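Home Visit Guides Budget Tools Contact
Search this site Enter keyword Go

Open day at the Voteck money house

In July I traveled to Nygård for the open day of Voteck, a small company that teaches people how to keep a household budget. I have followed their monthly letter for a long time, and I wanted to see how they work. The train was late, so I missed the welcome coffee and came directly into the first talk.

The talk was on debt. The speaker asked us to write down every payment that leaves our account in a month, also the very small ones. I thought that I knew mine well. My list had 7 lines when I believed it was finished, and then I remembered the yearly ones, like the car insurance and the dentist, which I never divide by twelve. My real monthly cost was 258 dollars higher than the number I carry in my head. It was not a pleasant moment, but for me it was already worth the train ticket.

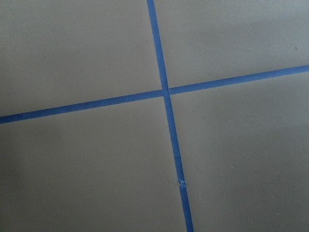

Dividing the money before the month begins is the main idea at Voteck. They call it the four fields: home, food, debt and later. You decide the size of each field on payday, and you do not move the borders until the next payday. I drew mine in the notebook during the break, and it looked much like the gray surface with two strips of blue tape crossing a little to one side of the middle, so that the parts are not equal. My field for "home" is by far the largest. The field for "later" is so small that I could hardly write the word inside.

After lunch (soup and bread, paid separately, a fair price) there were two rooms to choose from. In one room they showed Endier, their budget program. It runs on a phone or a computer, and you must type every purchase by hand. Several visitors complained about this. The answer was that typing makes you notice what you spend. I can accept that, but I know myself, and I would stop typing in the second week.

The other room was for Vuvell, a savings group where the members put in a fixed amount each month and agree together on the rules for taking it out. I stayed there longer. The rules are short, only 2 pages, and written in simple words. I asked what happens when a member loses the job. The payments can pause for 3 months without a penalty, and the member keeps the place in the group.
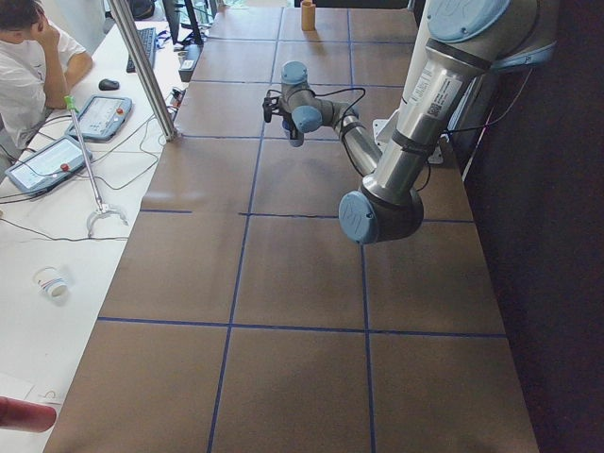
The long table with brown paper and blue tape, and the silver robot arm on the right side.

What I missed was more on credit cards with high interest. There was one sheet on the subject, and the sheets were gone before four o'clock. Also the sound in the big room was weak, and from the back row I lost many words.

If you plan to go next year, bring your last bank statement and a pencil. The exercises are difficult to do from memory. The entrance is free, and the walk from the station is easy but goes uphill. I came home with my four fields, and I have put the dentist into "home" for the present, though I am not sure it belongs there.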